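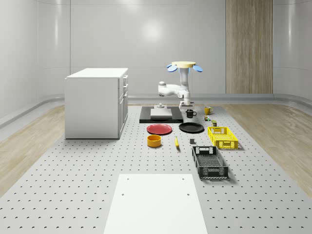
Running a pick-and-hold task in Skestach

You need the Zoubi planner installed and the kitchen world loaded. The task picks up the yellow mug and holds it over the platform.

1. Add a side view

Open the Cameras tab in Skestach and add a second view that takes in the table and the gripper. Set both views to 20 frames per second. Save the layout before you go on.
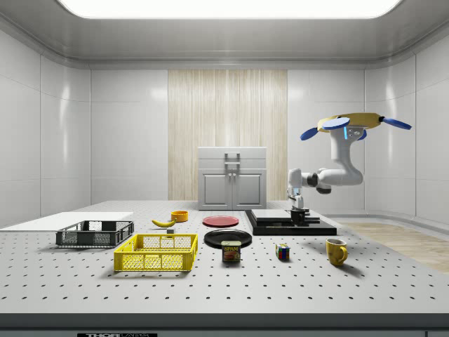 2. Set the grasp

In the task file, set target to mug_yellow and approach to top. Leave grasp_tries at 4. Raise plan_steps to 100 if the planner stops early.

3. Run and check

Press Run. When the arm stops, open the front view and compare the mug's pose with the goal pose in the log. If they differ by more than 3 mm, clear the planner cache and run again. 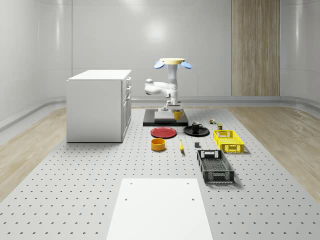

Front view, yellow mug held over the platform.

Save the run under a new name. Skestach overwrites the last one.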